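Chapitre 4
Quand la machine apprend du métier : automatisation et travail quotidien

Objectifs du chapitre
Comprendre ce que l'automatisation déplace dans une journée de travail
Distinguer la tâche, le poste et le métier
Savoir lire un projet d'automatisation du point de vue de ceux qui le vivent

On aborde souvent l'automatisation par la fin, c'est-à-dire par la machine installée, brillante, entourée de sa clôture jaune, et l'on se demande alors combien de personnes elle remplace. Je vous propose, si vous le voulez bien, de prendre le chemin dans l'autre sens et de commencer par les mois qui précèdent, quand le robot n'est encore qu'un projet et que tout repose sur les gestes de celles et ceux qui font déjà le travail. C'est un moment que les manuels traitent vite, et c'est dommage, car bien des choses s'y décident.

Prenons le cas de Trarkura, un prestataire qui prépare et range du petit matériel de bureau et de cuisine pour des entreprises clientes. L'atelier emploie 19 personnes. En septembre, la direction annonce un projet baptisé Clornby : confier à des bras automatisés une partie du rangement, celle qui consiste à saisir un objet, à ouvrir un tiroir, à poser, à refermer. Le mot « robot » circule dans les couloirs bien avant la première réunion – vous imaginez sans peine les conversations à la pause – et les inquiétudes circulent avec lui.

Or le premier changement concret ne ressemble pas du tout à ce que chacun attendait. Aucun bras mécanique n'est livré. On demande à quatre salariés de refaire leurs gestes habituels avec des pinces tenues à la main, afin que chaque mouvement soit enregistré et puisse servir de modèle. Ranger devient tout à coup une activité qu'il faut montrer, recommencer, parfois ralentir.

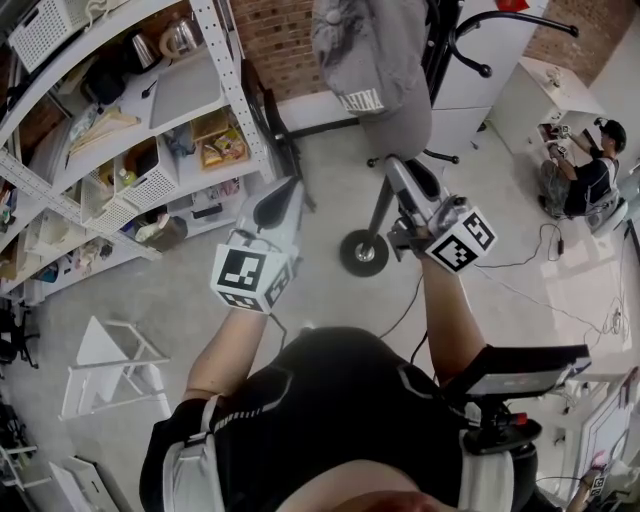
Les salariés concernés ont découvert à cette occasion une fatigue nouvelle, qui tient moins à l'effort qu'à l'attention. Un geste que l'on fait depuis des années sans y penser devient curieusement difficile dès qu'on l'exécute pour être imité (essayez donc de lacer vos chaussures en expliquant à voix haute ce que font vos doigts !). Le poignet se raidit, on hésite devant le tiroir, on se reprend. Chez Trarkura, les séances ont fini par être limitées à deux heures, et l'on a admis qu'un enregistrement raté faisait partie du travail.

Il a fallu aussi donner un nom à cette activité. S'agissait-il de production, de formation, ou d'une sorte de tutorat dont l'élève serait un programme ? La question peut sembler un peu scolaire, mais elle touche à la rémunération, à l'évaluation et à la reconnaissance du savoir-faire. Nous la retrouverons plus loin avec l'atelier Skeltimska, où la réponse retenue fut tout autre, puis avec la grille de Wouters, que nous utiliserons pour comparer les deux situations.

Retenons pour l'instant une distinction qui nous servira tout au long du chapitre. La tâche est ce que l'on peut décrire et, le cas échéant, confier à une machine. Le poste est l'ensemble des tâches qu'une organisation regroupe sous un même intitulé. Le métier, enfin, comprend tout ce que la personne sait et qui ne figure sur aucune fiche – reconnaître une boîte mal fermée au bruit qu'elle fait, par exemple.

4.1 Ce que l'on enregistre et ce qui échappe

Commençons par la tâche, puisque c'est elle que l'on croit connaître le mieux.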